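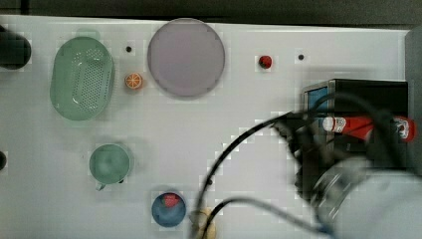
Play kitchen sets join the shelves at Skastivcombe toy library

Families in Skastivcombe will be able to borrow play kitchen sets from April, after the town's toy library set aside part of its yearly budget for pretend cooking.

The library lends toys the way a public library lends books. Its catalogue now stands at 868 items, most of them puzzles, ride-ons and building sets. Until this year it had only a few loose pieces of play food, kept in a tub by the front desk and not available to take home.

Kitchen toys came out on top when members were asked over the summer what they would most like to borrow. The library sent the question to 400 households and received 102 replies. Train tracks were second and dress-ups third.
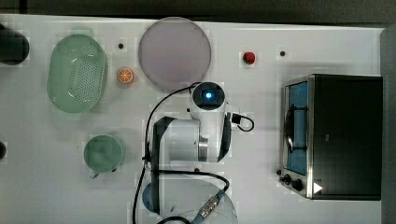
The sets will be lent in zippered bags, each with a card inside the lid listing what should be there when it comes back. A standard loan is three weeks and can be renewed once by phone or at the desk. Members pay no extra fee for the kitchen sets, but lost pieces will be charged at cost, as they are with the puzzles.

Some of the money came from Trendgate, the shopping centre on the eastern side of town, which gave $400 from its spring community grants. The rest was raised at a sausage sizzle and from late fees.

Staff at the library said they had looked for pieces that could be used in more than one game, and that were large enough for younger children to hold. Very small items were left out of the under-threes range altogether.

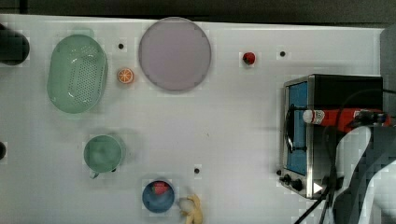 Play food is often the first thing to go missing from a kitchen set, and the library has decided to keep fruit and dishes together when they are lent. A child can serve up a meal straight out of the bag. A strawberry in a small blue bowl, with a green mug beside it and a banana to follow, is enough for breakfast, and the big round plate leaves room for whatever a brother or sister wants to add. Parents are welcome to put in clean empty packets from their own pantry while a set is at home, as long as they take them out again before it is returned.

The larger pieces will be handled separately. Ovens and stoves take up a lot of shelf space and are awkward to carry on the bus, so they will be booked ahead and picked up from the side door in Maeng Street between 9 am and noon. Anyone who cannot collect in those hours can ring the desk to arrange another time.
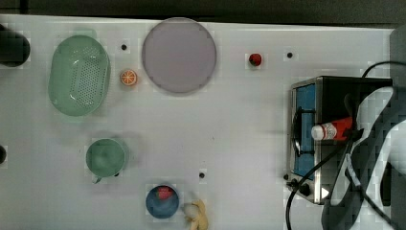

Returned sets will be wiped down and checked against the card before they go out again. That usually takes a day, and longer after the school holidays - members should expect a short wait at busy times. Anything cracked or with sharp edges will be taken out of use.

A come-and-play morning will be held in the Sunon Room, at the rear of the library building, before lending begins. Children can try the kitchen toys on the day and families can put their names down for a first loan. Entry is free and non-members may attend, though they will need to join before borrowing. Morning tea will be provided for adults.

Annual membership remains at last year's price, with a reduced rate for concession card holders. Grandparents and family day care educators can join in their own right. Forms are available at the desk and at the Trendgate information counter.

The library is also asking for donations of sturdy zippered bags, which can be dropped off during opening hours.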